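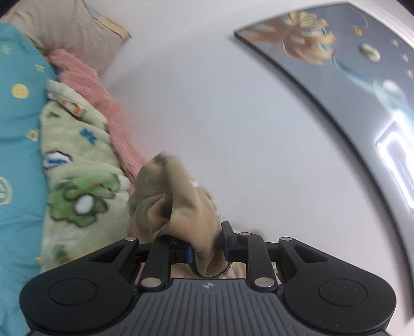
Fig. 1. Gripper holding a crumpled khaki-olive cloth.

Unit 5: Airline pricing and fare display
Course handout, revised April
Elif Naz Kılıçarslan

5.1 Scope of this unit

Unit 4 dealt with seat inventory. This unit deals with how a fare is built, how it is filed, and how it reaches the person who searches for it. Overbooking is left to Unit 6. Students who missed the session on booking classes should read section 4.3 first, as the terms are used here without further definition.

5.2 Parts of a fare

The price shown to a traveller is the sum of several amounts set by different parties.

Base fare. Set by the airline for a given origin, destination, cabin and set of conditions. It is filed in the currency of the country where the journey starts.

Carrier surcharge. Also set by the airline, but filed separately. It was introduced by many carriers as a fuel charge and has mostly kept its place after fuel prices fell. It matters for corporate contracts, where a discount is often applied to the base fare only.

Taxes and airport charges. Collected by the airline and passed on. Some are fixed amounts per departing passenger, some are a percentage of the base fare. A few depend on the length of the connection, so two routings with the same base fare can differ in total price.

Agency fee. Added at the end by the seller, if at all.

Take a return journey on the course airline, Venetti, from Billora to Tekin. The base fare is 200 and the total is 409. More than half of what the traveller pays is therefore outside the base fare, and a 5 per cent discount on the base fare lowers the total by 10. Work through this before the seminar. The most common mistake in last year's scripts was to apply the discount to the total.

5.3 Fare rules

Each filed fare carries a fare basis code and a set of rules. The rules that most often decide whether a fare can be sold are:

Advance purchase: the minimum time between ticketing and departure.
Minimum stay: usually a number of nights, or a Saturday-night condition.
Maximum stay: the latest date on which the return may begin.
Seasonality: the dates on which outbound travel must start. On most filings the season is fixed by the outbound date alone, so a traveller leaving on the last day of low season returns at the low-season fare.
Combinability: whether the fare may be joined end to end with another, or used as half of a return.
Changes and refunds: the penalty, and whether it applies before departure, after departure or both.

A fare may be filed and valid and still not be available. The rules say what may be sold; inventory says whether any seat is open in the booking class the fare requires. Both tests must be passed. Students tend to merge the two, and the exam scripts show it.

5.4 Half-return fares

Older filings priced a return as a single product, and a one-way ticket could cost more than the return. Many short-haul carriers now file one-way fares which are simply added together. The effect on price search is large. With return-only filings the search must test pairs of dates. With one-way filings each direction can be searched alone and the two lowest results joined.

On the Billora to Tekin route both systems exist side by side. Venetti files half-returns that must be combined with another Venetti fare. The second carrier, Remby, files plain one-ways. A mixed journey, out with Venetti and back with Remby, cannot use the Venetti half-return and falls back on its full one-way fare. Any saving on the inbound leg is usually lost.

5.5 "Lowest fare found"

Fare comparison sites publish lines such as "from" a given amount. The figure may be produced in at least three ways, and the site seldom says which.

(a) A live query, made when the page is loaded. Accurate but costly, and rarely used for landing pages.
(b) A cached result from an earlier user's search. The fare was real at the time of the search. It may have been withdrawn, or the booking class may have closed.
(c) A minimum over a long period, often a year. This describes the past lowest price and has little bearing on what can be bought now.

Methods (b) and (c) are biased towards routes that are searched often. On a thin route the cache may hold few observations, and the published minimum then depends heavily on which dates people happened to enter. When quoting such a figure in coursework, state the method if known, the point of sale, the currency, and whether taxes are included. Marks are lost if any of these is missing.

Anselmo Cantero's reading on cache age (in the course pack, second item) gives a fuller account. His notation differs from ours: he writes t for the age of the record, where we use a, and keeps t for time to departure — check which is meant before copying a formula.

5.6 Point of sale

The same journey can be priced differently according to the country in which it is sold. The causes are currency rounding, fares filed for sale in one market only, and differing agency fees. Direction of travel is a separate matter. A return starting in Billora and a return starting in Tekin are different products with different filings, even when the flights are the same.

5.7 Seminar tasks

Task 1. Using the Billora to Tekin figures in 5.2, find the total price after a 5 per cent contract discount on the base fare. Assume that no tax on the route is a percentage of the fare.

Task 2. Explain in no more than 200 words why a valid fare may not be bookable.

Task 3. A landing page shows a lowest fare well below anything returned by a live search. Give 2 possible causes and say what data would separate them.

Written answers to Task 3 are to be handed in at the start of the seminar. Tasks 1 and 2 will be discussed in class and are not marked.

Reading for Unit 6: course pack, items three and four.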